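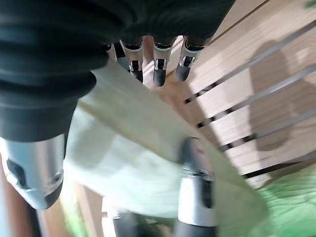 The Orby hand with its wrist sleeve fitted, holding a thin pale green sheet over a slatted wooden surface. View from the wrist camera.

Orby Hand Kit: Thin Goods Recordings
README for the Curnedon release

Welcome, and thank you for downloading! This folder goes along with the Orby hand kit, the one we sell through Cimik, and it's meant for people who already have a kit on the bench (or are thinking hard about getting one) and would like to see how it behaves with thin, floppy, see-through or otherwise annoying things before they risk their own.

What's inside

There are 155 recordings in this release, each one a single grasp from approach to let-go. Of those, 146 have complete joint logs. The rest are video only – the logger dropped out partway through and we decided to keep the footage anyway, so please check the "joints" column in index.csv before you start training on everything at once. Wrist video runs at 60 frames per second.

Folders

wrist/ – video from the wrist camera
joints/ – finger positions and motor current, one file per recording
notes/ – short operator remarks, some of them chattier than others

Setup and known issues

Recordings were made with the Giáp firmware, version 4. If you're still on an older one, playback will work fine but the thumb angles come out mirrored, and you'll want to flip the sign yourself.

Clear sheets are hard on the depth estimate. They pick up glare and wash out nearly to white in places, and we've left that in because your kitchen or workshop will have glare too. The fingers also get in the way of the view quite a bit, so plan on losing part of the object in most close grasps.

Please don't pull on the sleeve to take the hand off! Loosen the collar first, then slide it back gently.

Use

Free for research and teaching. If you'd like to put it in a product, write to us through the Cimik store page and we'll sort something out. Mail gets answered on Friday.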